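Cuaderno de taller – 29 dic 2022

Último día de banco del año y por fin tengo ganas de escribir algo más largo que "lijado, segunda mano". ¡El mordiente de hierro y vinagre funciona! Llevaba desde agosto peleándome con las muestras de roble y hoy han salido tres seguidas con el mismo gris, sin manchas raras ni ese borde morado que me estaba volviendo loco. Lo apunto todo con detalle para que en enero no tengamos que adivinar.

Receta que ha ido bien: lana de acero fina desengrasada (agua caliente y jabón, aclarar a fondo, dejar secar), metida en vinagre blanco en un tarro con la tapa floja. Lo del desengrasado me lo repitió Juniper Park en verano y no le hice caso. Tenía toda la razón. La lana viene con aceite y ese aceite acaba flotando encima y dejando cercos en la madera. El tarro de hoy estaba hecho hace 15 días, colado dos veces por filtro de café. El tarro viejo, el de agosto, se ha puesto naranja oscuro y tiñe hacia óxido más que hacia gris; no lo tiro porque en fresno da un tono miel precioso, pero lo he cambiado de estante y lo he etiquetado como "VIEJO – solo fresno".

Antes del hierro, té negro muy cargado. En roble en teoría no hace falta, que ya lleva tanino de sobra, pero la diferencia es enorme entre albura y duramen: sin té la albura se queda pálida y parece un remiendo. Con una mano de té y 40 minutos de secado se iguala casi del todo. He probado también dos manos y no gana nada, solo levanta más el grano.

Lo del grano: mojar con agua sola, secar, lijar a 220 muy suave y entonces empezar. Me lo salté en la primera tabla y la superficie quedó como una lengua de gato. En las otras, perfecto. Ojo con no bruñir, que si se cierra demasiado el poro el té resbala y entra a parches.

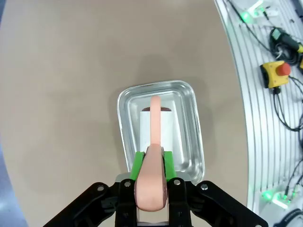 La reacción es rapidísima y da gusto verla. Al minuto ya se ve el gris, a los cinco es casi negro y uno se asusta, y luego al secar vuelve a bajar a un gris plata con el veteado marcadísimo. Hay que aguantarse y no tocar. La tentación de pasar el trapo a mitad de camino es la causa de casi todas las marcas de mi colección de desastres (la tabla 1004, por ejemplo, que guardo como aviso: ahí se ve cada arrepentimiento).

Aplicación: brocha sintética sin virola metálica, porque la otra se oxidaba y dejaba puntitos negros. Con esponja sale también muy parejo en caras grandes, aunque en los cantos chorrea. Para la testa hay que diluir a la mitad, bebe una barbaridad.

Neutralizado con bicarbonato en agua, una cucharada rasa por medio litro, aclarar con trapo húmedo y dejar toda la noche. Esto lo hice en dos de las tres tablas y en la otra no, quiero ver si en unas semanas se nota al sol de la ventana. De momento, idénticas.

Acabado encima. He probado tres cosas:
– Aceite Slanina: oscurece mucho, casi vuelve al tono de recién mojado. Bonito, pero se pierde la plata.
– Cera Kindus: la que menos cambia el color. Tacto estupendo. Dudo que aguante un vaso húmedo.
– Barniz al agua Radholm mate: respeta el gris y protege. Un pelín frío de aspecto, aunque a metro y medio no lo distingo de la cera.

Para el banco de entrada de Stitwood me inclino por el barniz en el asiento y la cera en las patas. Tengo que hacer una muestra con los dos juntos y mirar la unión con luz rasante. Si alguien pasa por el taller antes que yo, que no mueva las tablas de la ventana, por favor.

Pendiente:
– Castaño. Tiene todavía más tanino, me muero de curiosidad.
– Comprar filtros y otro paquete de té (el barato va igual de bien).
– Tarro nuevo de hierro el primer día, para tenerlo a punto a mediados de enero.
– Preguntar a Juniper por la proporción de vinagre que usaba en cerezo. La tenía apuntada en un papel y el papel se lo llevó el serrín.

Entradas recientes
Cola de pescado: segundo intento
Afilado de cuchillas de cepillo, ángulos y piedras
Muestras de roble, agosto
Por qué se me abomban los tableros
Jabón blanco sobre haya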